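Laundry tips from the open day at Jorkura

On Dec 3, 2025 I went with my neighbor Capucine Tanguy to the open day of Jorkura, a small workshop where robots are taught to do housework. I write this page about laundry and linen, so I stayed the longest at the folding table. I went for the robots and came home with a notebook full of tips. Some I knew before, but had become lazy with them.

Start with one piece

The man who showed us the table, Ambros Stöckli, explained that the hardest part for the machine is to take only one cloth from the pile. At home we do the same mistake. We pull two napkins together, one falls down, and we begin again. Take the cloth by one point, lift it high, and let it hang. The weight opens most of the folds without any work from you.

Find the corner by hanging

When a cloth hangs from any point, look at the lowest part. Very often this is a corner, or near to one. Take it with your free hand, let go of the first point, and let the cloth hang again. Now you hold one corner, and you can follow the edge with two fingers to the next. For large tablecloths I do this standing on the stairs.

Keep the table clear

Put the basket at the far corner of the table, on the side of your stronger hand. Then the middle stays free for folding. I used to keep my basket on the floor, and my back did not thank me. A pale table is also good for dark or red cloth, the edges are easy to see. For white napkins I lay a blue towel under.

Sort by kind, not only by color

Capucine asked why they train with one color only. Mr. Stöckli said they have other baskets also, but one kind of cloth at a time goes faster. I tried it at home with kitchen towels — all the towels first, then the napkins — and the piles were straighter.

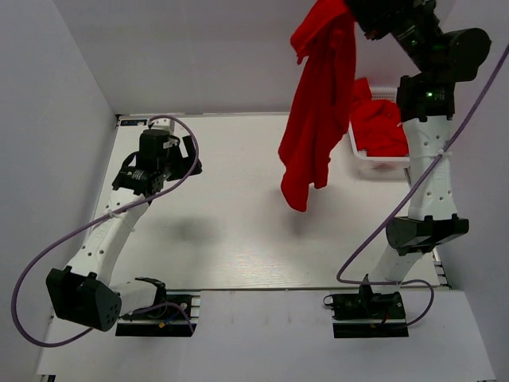

The right arm holds up one red cloth, with more of them in the basket behind.

Do not fill the basket to the top

With a very full basket the pieces press on each other and the creases become hard. I now put in nine kitchen towels, not more, and carry two times.

A basket with holes is better than a closed one if you are not folding the same evening. Still, check that all is really dry. Touch the hem, it dries last.

Red cloth, first wash

Wash new red cloth alone, in cold water, the first four or five times. A visitor, Gonçalo Garcia, told me he adds a white rag to see if color still comes out. When the rag stays white, the red can go with the others.

The next open day is also in December. Ask at the door for the folding table, and bring your own napkin if you want to see them try it.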